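Quintela Street Neighbors – Newsletter
1 November 2021

The Great Table Question

Regular readers will remember that in October we asked what people wanted done with the reading room over the winter. We expected requests for heating. What came back was 56 replies, and nearly all of them were on the subject of tables.

Some background for those who joined after the summer. The reading room on Horka Lane has always had one very long table, inherited from a tailoring shop, and whoever gets there first takes the middle of it and spreads out. Everyone after that gets an end. There are regulars who have never sat anywhere but an end and have come to think of it as their lot in life. The table also has a lean, which the jigsaw group deals with by doing the sky pieces uphill.

The replies fell into two camps. The first wants the long table gone and a number of small ones put in, so that a person can read a newspaper without becoming part of a conversation on gutter cleaning. The second camp says the conversation on gutter cleaning is the whole reason they come. One reply ran to seven pages and included a floor plan drawn to scale, in which the author's own chair was marked with a star and placed next to the radiator.

We also got two replies asking for a pool table. We have noted them.
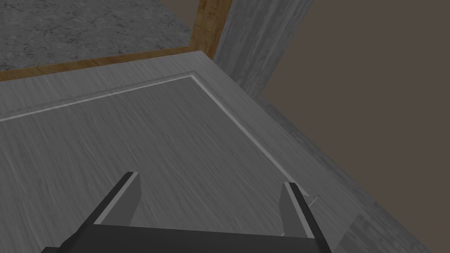
Plenty of elbow room on a gray wood-grain top.

Prices, then. We asked Grondska, the furniture people out past the bus depot, what a decent secondhand table would run us, and the answer was $345 with delivery, or less if we collect it ourselves and don't mind a few rings on the top. Several of you have offered cars. One of you has offered a horse trailer, on the understanding that it has been swept. We will take the rings. The current table has so many that the younger visitors use them for a kind of hopscotch played with pennies.

The matter of surface turned out to be livelier than the matter of size. Dark wood shows crumbs. White shows everything else. Glass was proposed once and was not seconded. Gray did well with people who eat lunch while they read, and badly with people who feel that a room in a northern town in November has enough gray coming in at the windows. There was a passionate letter in favor of a tablecloth. There was a shorter letter, from the person who washes the tea towels, against.

What we have settled on, for now, is a trial. The long table stays where it is until the new year, with folded cardboard under the low leg. One smaller table goes in by the window as soon as we can collect it. Nobody is to reserve it with a scarf. A book left open face down will hold your place while you make a cup of tea, but a book left open face down through lunch is a donation, and will be shelved.

If the small table proves popular we'll look at a second. If it proves popular with the same person every morning, we'll have to talk about that too.

A few smaller items while you're here. The lamp nearest the door works again. The large-print mysteries have moved down a shelf, following complaints from everybody under five foot four. The complete set of Omen, the horror serial somebody left in the donation box, is still missing its last volume, and four of you have now read all the rest and are getting hard to live with. If you have it at home, please bring it back. You can put it through the mail slot after dark and no questions will be asked.

Further thoughts on tables can go in the box by the coat hooks. Please keep them to one side of the paper – the floor plan is still up on the corkboard, and we have run out of pins.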